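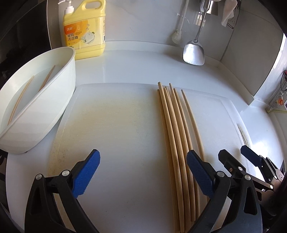
How I keep a kitchen task honest: house rules for recording with a hand-held gripper

I've been recording chopstick washing for the Pridier project since last April, and people keep asking me for my rules, so I've finally typed them up. It's a nice little job to practise on (cheap, fiddly, and you end up with clean chopsticks!) and most of this carries over to spoons, pegs, whatever you like.

Before you start

Fill the basin first and put it where it's going to stay. Mine goes on the left with the board beside it, and the washing-up liquid stands against the back wall where I can see it but won't elbow it. Cables live at the side and never cross the board. If you have to lift a gripper over a wire to reach something, stop and move the wire.

Now check the pads. Wipe both jaws, open and close them a few times and look at the pivot screws. I change pads every 200 takes even if they look fine, and I write the change in the log. I skipped that once and had a whole afternoon of takes where I couldn't say which pads I'd used. Never again.

Leave the kitchen alone

This is the rule people argue with. Don't scrub the board until it looks like a showroom! Stains and scuffs stay in, and so do the brush and the spatula on the wall. Real kitchens have marks on them, and a robot that has only ever met a spotless board is going to have a hard time in mine. Food safety is a separate matter: anything that's been in a session gets a proper wash before anyone eats with it.

During the take

Go for one stick at a time. Close the jaws slowly, wait a beat, then lift. Keep your bare fingers out of it completely, and if you do have to reach in, bin the take and start again. Don't line the tips up between takes either. I let them lie however they land, because tidy rows teach tidy rows.

Water and electrics: the gripper body stays above the rim of the basin, always. Only the pads go near the water. Dry your hands before you touch a socket, and if anything drips on the grip, switch off and leave it until it's dry.

Writing it up

Each take gets a number, a start note and a result. Dropped sticks count as results too, so keep them! The Pridier log is at 2873 now and I'd guess the fumbles are the bits I go back to most. I back up at every 1000, onto 2 drives, and keep one of them out of the house.

Next page: setting up for cutlery drawers.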